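How to Start Microgreens in Shallow Trays

Updated 2020-06-08

Radish, mustard and pea shoots all grow well indoors in a shallow tray. Radish is the easiest to start with and is ready to cut in 8 days in a warm kitchen.

Wash the tray in hot soapy water and rinse it. Cut a growing pad to fit the bottom, then soak the pad in plain water for 5 minutes. Let it drip over the sink before you lay it in.

Scatter the seed evenly over the pad. The seeds can sit close together but should not pile up. Soak peas overnight first. Radish and mustard go on dry.

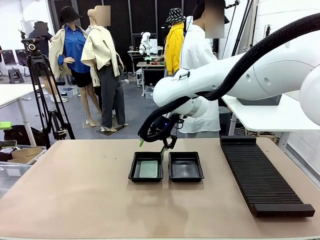 Mist the seed well and cover the tray with a second one turned upside down. Keep it in a dark cupboard and mist it morning and evening. Take the cover off when the shoots are an inch tall and move the tray to a bright window.

From then on, water from the side so the leaves stay dry. Pour off anything still standing in the tray after 40 minutes. White fuzz close to the root is usually root hair and rinses flat. Gray patches that spread across the seed are mold, and that tray should be thrown out.

Cut just above the pad with sharp scissors. Peas take nearly twice as long as radish.

Filed under: Kitchen growing
Posted by Elfriede Zwahlen, Helcombe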